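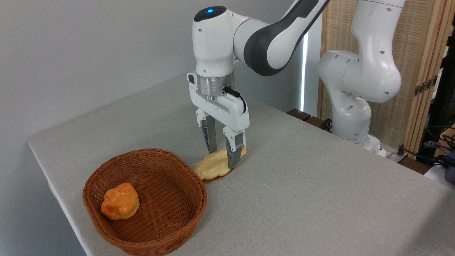 Flat oval bread beside the basket, with the orange bun already inside.

Bread basket table, Sun 27 March
Photos: Melina Tsakiris

The bread table at Cleltholm was laid with a light grey cloth and one round wicker basket, woven tight with a thick rim. The breads are different shapes and colours. Click a photo for the larger size. Prints can be ordered from Bianka Pintér at the front desk, quoting the gallery number, 218.

Flat bread
Pale yellow and lumpy on top, with golden-brown patches on the crust. It's bigger and flatter than the bun.

Braided roll
A long plaited loaf, pale cream at one end and deeper golden at the other. The orange bun sits against the basket wall at left. 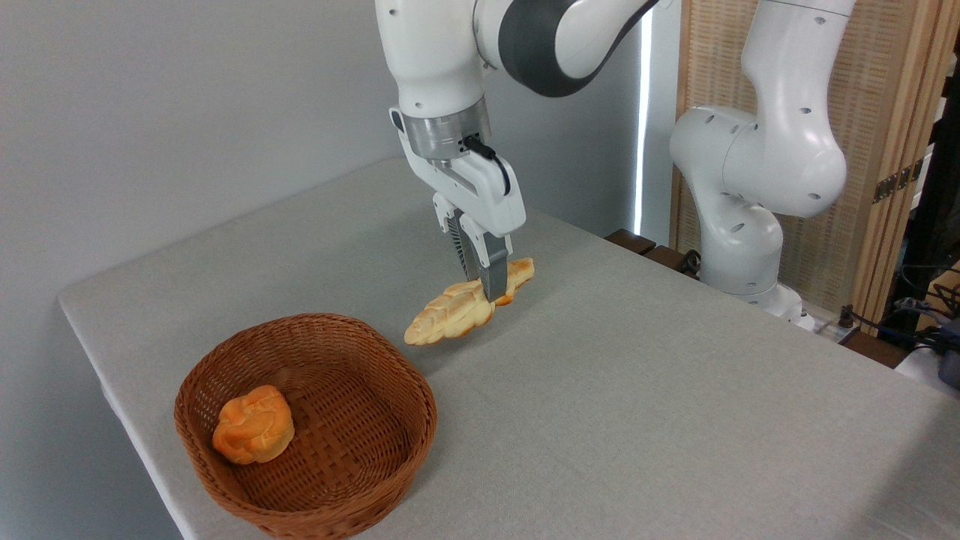 More from Cleltholm
The November gallery is still up, under Gavalas.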